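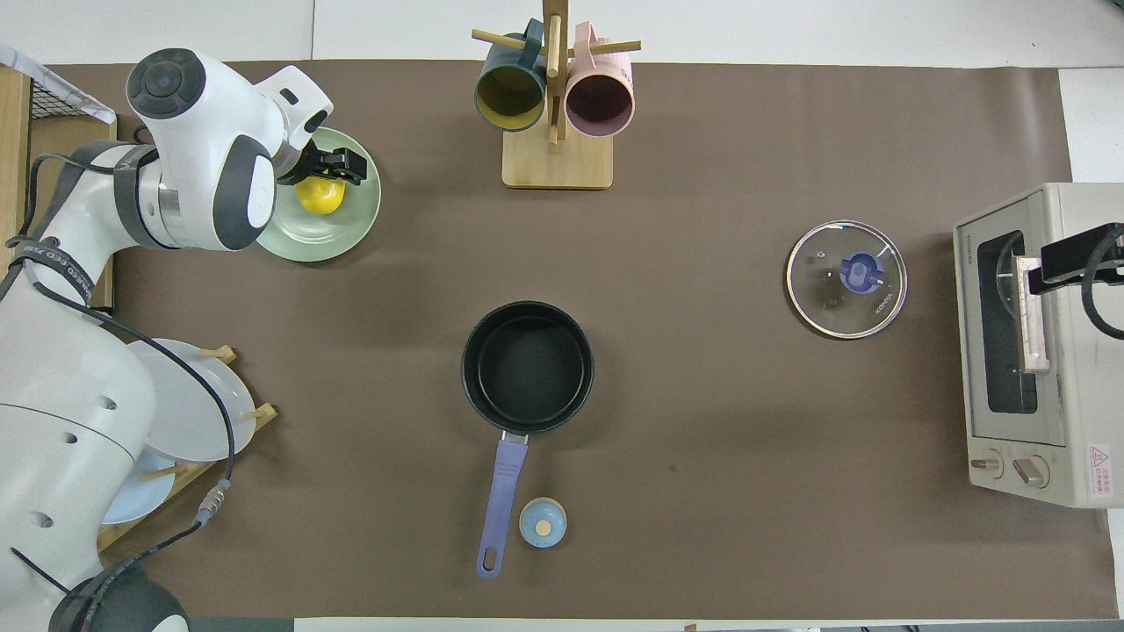

Should a company buy the art its own employees make? It should, at a fixed price, and it should keep a proper record of what it bought.

Staff art shows are common now in large firms. Most run on loans. An employee brings in a watercolor, signs a form, and takes the work home when the show comes down. The form at Skenitz, where I hung the staff show last November, limits the firm's liability to 12 dollars per item. A decent frame costs more than that. The firm gets a decorated corridor for several weeks and the employee carries the risk.

Pondon does it differently. Its program has 133 works on the walls, all purchased, with a ceiling of 2,000 dollars for any one piece. Each work has a number, a condition sheet and a location. Total spending on framing last year was 2,840 dollars, less than the firm paid to lease prints for its lobby.

The usual objection is that purchase brings in judgment. Somebody has to choose, and the people not chosen still have to work beside those who were. I accept that this is a cost. A loan show that takes everything has its own cost, though: the hanging gets crowded, the labels get small, and a good ceramic bowl ends up on a filing cabinet next to the fire door. At Skenitz we put pastels under direct tube lighting for lack of wall space. I would not do that again.

The second objection concerns rights. A purchase transfers the object. It does not by default transfer the right to print it on a calendar, and firms get this wrong often. The Plistosum agreement handles it in one paragraph – the artist keeps reproduction rights, and the firm may use one small picture in its catalog. That wording could be copied almost anywhere.

Storage is the weak point. The Ziółkowski building keeps its unhung works in a basement room beside the boiler, stacked face to face, with no humidity reading taken. Paper will not survive that for long. A firm that cannot spare a dry closet and a shelf with dividers should buy fewer works, or stay with loans and raise the liability figure to something an owner could use.

May 13, 2000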